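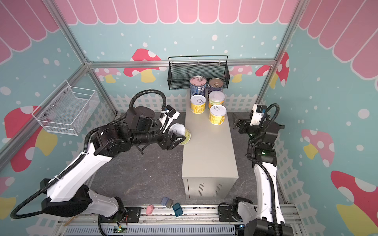

**Figure 2.** The storybook mushroom as wall decoration: red caps, white spots and yellow stems, with a picket-fence border below and a pink scalloped awning pattern above.

## 4. The storybook mushroom and the paddock mushroom

We come now to the part of the study that gave us the most pleasure, and also the most trouble when we sat down to write it up. In the previous section we set out what our participants told us about where they picked, in what weather and in whose company. In this one we turn to what they carried in their heads when they went looking, and especially to the odd pair of mushrooms that nearly everyone who grew up in the district seems to have learned side by side: the one in the picture book and the one in the paddock.

The first hardly needs an introduction. It has a red cap and white spots, it very often has a fence or a small door somewhere close by, and it turns up on birthday cards, curtains, biscuit tins and nursery walls. The version in Figure 2 is typical in its colours, although a pink cap appears there as well, and the yellow stem departs from the white one most of our participants drew when we handed them a pencil. The second mushroom is a much plainer thing. It is white or brownish on top, pink to dark brown underneath depending on its age, and for the families of Stelleck and Dunby it was the only kind that ever went in the pan.

### 4.1 How the two were learned

We interviewed 48 people for this part of the work, all of whom had lived in Stelleck, Dunby or the farms out toward Skutthorpe for most of their childhood. We asked each of them to tell us, in any order they liked and for as long as the tea held out, how they first came to know that some mushrooms could be eaten and others could not. We had expected short answers. What we got were long and generous stories about grandmothers, wet socks, borrowed buckets and one very patient horse, and we are grateful for every one of them.

The storybook mushroom nearly always came first. People remembered it from before they could read, and several were quite sure they had known the word "toadstool" well before they knew "mushroom". It was described to us as pretty, as magic, as somewhere a fairy might sit, and only now and then as poisonous. The warning tended to be added later by a parent or an older cousin, and usually out of doors. One woman from Dunby put it this way: "I had it on my pyjamas for years before anyone told me it could make me crook."

The paddock mushroom was learned by hand. Children were sent ahead along the fence line while the adults followed at a slower pace, and whatever the children picked was turned over and looked at before it was allowed into the bucket. Participants spoke about the smell, about the way the skin peeled back from the edge of the cap, and about the colour of the gills. Very few could recall being given a rule in so many words. They remembered things being thrown away, sometimes with a remark and sometimes without one, and they worked out the rest for themselves over a good many autumns.

### 4.2 The red cap as a shorthand for danger

It would be tidy to say that the bright picture-book mushroom taught children to be careful, and we confess that this was more or less what we had hoped to find. The interviews only partly bear it out. A fair number of people did tell us that red meant "leave it alone", and the belief was held most firmly among those who had grown up near the pine plantation at Skutthorpe, where red-capped fungi come up under the trees and can be seen from the road. For these participants the picture and the living thing matched well enough for the one to serve as a warning about the other.

Elsewhere the match was poor. There were no pines to speak of around Dunby until quite recently, and people from that end of the district told us they had thought of the red mushroom as something from overseas, or as something that was simply made up, like a dragon. Two of them recalled being astonished as adults when they came across one on a walk. A warning attached to a thing you believe to be imaginary doesn't do a great deal of work, and we would be cautious about leaning on it in any teaching material.

There is a further difficulty, and here we found ourselves agreeing with the older pickers. If red means danger, then a child may quite reasonably decide that white means safe. Several participants had been taught exactly this, and had later been untaught it in something of a hurry. The pale species that cause most of the worry among local families look nothing like the mushroom on the nursery wall, and the fondness people feel for the red one may draw attention away from them. We return to this point in Section 6, where we look at the leaflets.

### 4.3 What people drew

Toward the end of each visit we asked participants to draw a mushroom, with no further instruction. Most of them laughed, and a few protested that they couldn't draw, but in the end everybody had a go, and some people made more than one attempt. We finished up with 83 drawings, which we have kept together in the order in which they were made.

We had wondered whether lifelong pickers would draw the mushroom they ate. By and large they drew the one with spots. Even people who had spent the previous hour explaining the finer points of gill colour picked up the pencil and produced a domed cap, a stout stem and a scatter of circles. When we remarked on this, they were often as surprised as we were. "Well, that's what a mushroom looks like," said a retired shearer, looking at his own page with some suspicion, before he drew a second and much flatter one beside it with great care.

That second kind of drawing is worth a moment more. Where people made another attempt, they tended to turn the mushroom upside down or show it from underneath, and they labelled it, which they had not done the first time. The labels were in everyday language: "pink when young", "smells right", "skin comes off". We read these pages as evidence that the two mushrooms are stored rather differently, the first as a picture and the second as a set of things to do with your fingers and your nose.

### 4.4 Along Butt Lane

We close with a short note on one place, as it was mentioned so often that leaving it out would feel ungracious. Butt Lane runs behind the old sale yards at Stelleck and was, by common agreement, the best picking ground in the district until the yards were sealed. People gave us the time of day they used to go (before breakfast, always, to beat the neighbours) and the gate they climbed. They were less willing to tell us where they go now. A gentleman who had spoken very freely up to that point put the lid back on the biscuits and asked whether we had far to drive.

We did not press him. Knowledge of this sort is shared within families and guarded outside them, and it seems to us that any effort to record it should respect the guarding as well as the sharing. For that reason the map in the appendix shows the lane and the former yards, and leaves the present-day picking grounds unmarked.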